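Robot Cell Practice, Unit 4: Working Rules for Shared Tabletop Cells

4.1 Scope
These notes apply to arms with a wrist-mounted depth sensor and a two-finger gripper. Section numbers follow the Voria lab manual. Read the Pliltomden risk sheet before the practical.

4.2 Before motion
Set the tool payload in the controller. Check the bracket screws on the sensor. Route cables so that no loop can enter the sweep of a joint. Reach limit for the practical is 1,730 mm from the base, measured to the fingertips; the marked boundary is at 1,860 mm.

4.3 During motion
A status LED shows the state of the tool only. It is not a safety signal. Hands stay off mounted equipment unless the arm is in a protective stop. One person holds the enable switch and gives all start calls.

Wrist sensor and gripper, white-walled cell:

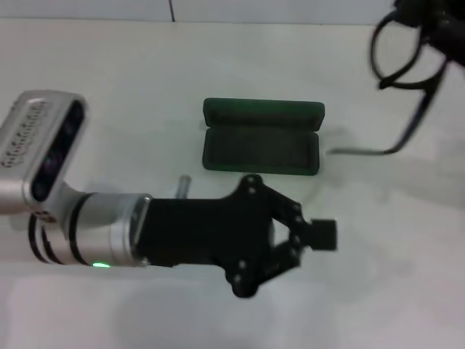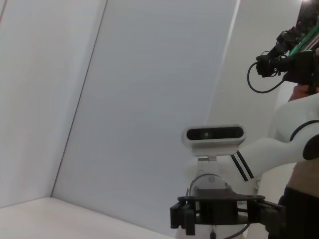
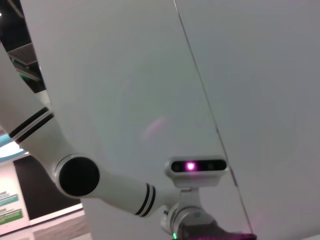 A reader of the April draft, Jerketti, objected that the stop rule in 4.3 is too strict for setup work, and that reduced speed with the enable switch held should be enough for small adjustments. The rule stands for this course. Reduced speed limits the energy of a contact but does not remove pinch points at the finger linkage.

4.4 After motion
Open the gripper, park the arm, log any contact event. Grip force stays at 70 N or below. Logs are due 2 hours after the session.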